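Print this page | E-mail this page

Progress report to the Wevholm Fund
Lottery players' information project, second period
Submitted by Idun Tveit, project lead, Celtumard
October 8, 2018

Dear friends at Wevholm,

It is a pleasure to write to you again, and I hope you will forgive me if I go on a bit, as there is a good deal to tell since our last report in June. You gave us the money to do something fairly plain: put the results, odds and claim deadlines of the regional draw games in one spot, in words a person can follow over breakfast, and help people who are holding an old ticket find out whether it is worth anything. I am glad to say most of that is now up and being used.

The part I am proudest of is the old ticket desk. Over this period we answered 2,081 requests from players, by mail, by phone and through the form on the site. A great many were simple (is this a winning line, where do I take it, do I have to go in person), and some were not simple at all. One lady had kept her late husband's tickets in a recipe box and wanted to go through every one of them with us on the phone, and so we did, over three long calls. There was a small prize in there, still inside the claim period, and she was so pleased that she wrote us a card, which now hangs by the coffee maker.

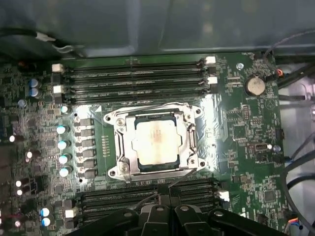 The results archive took longer than we planned. We had promised you four games with full draw histories by the end of summer, and we have three. The fourth, the Grerka midweek draw, changed its number pool partway through its life, and the older results can't be put in the same table as the newer ones without giving people a wrong idea of the odds. We went back and forth on this for quite a while – longer than I'd like to admit – and settled on two separate tables with a short note between them. The note is written. The older table still needs checking against the printed bulletins, and I expect that to be finished well before our next report.

Jackpot rollovers were the other thing people kept asking about. When the Grerka prize rolled over for the sixth draw in a row, our page on how rollovers work had its busiest evening yet, and several readers told us they had always believed a bigger jackpot meant better chances of winning it. We have moved the odds up to the top of that page, above the prize amount, and rewritten the paragraph on annuity and cash payments, which had confused nearly everybody, me included.
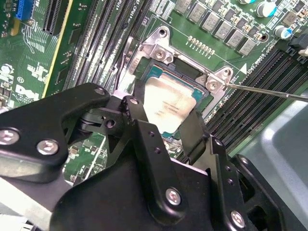
Gripper and processor at the socket of a green server motherboard.

On the money side, we are a little under budget on printing and a little over on phone costs, and the two very nearly cancel out. The pocket guide, "Check Before You Toss," has gone out to the shops that sell tickets in the Pawłowska district, and they have been very kind about giving it counter space. A few asked for larger type. We think they are right, and the next printing will have it, even though it means losing the page on syndicate play. That page will stay on the site, with the sample agreement for office pools.

We also put the help line number for problem gambling on every page and on the back of the guide, as you asked. My own feeling is that it should be bigger on the guide too, and I would welcome your thoughts before we send the new layout off.
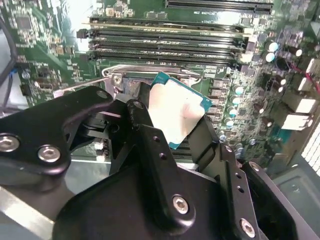
For the coming period we would like to finish the Grerka tables, reprint the guide, and start a plain reminder service, so that a player can be told when the claim period on a particular draw is running out. We have had one meeting about the reminders and came away with more questions than we brought, mostly to do with how long we should keep people's addresses. I will send a separate note on that once we have a proposal worth your time.

Thank you again for your patience over the fourth game, and for the good long phone call in the summer. The expense sheets are coming to you by regular mail.

Warmly,
Idun Tveit

Print this page | E-mail this page

This site uses cookies to remember your settings. By continuing to browse you agree to their use. OK | Read more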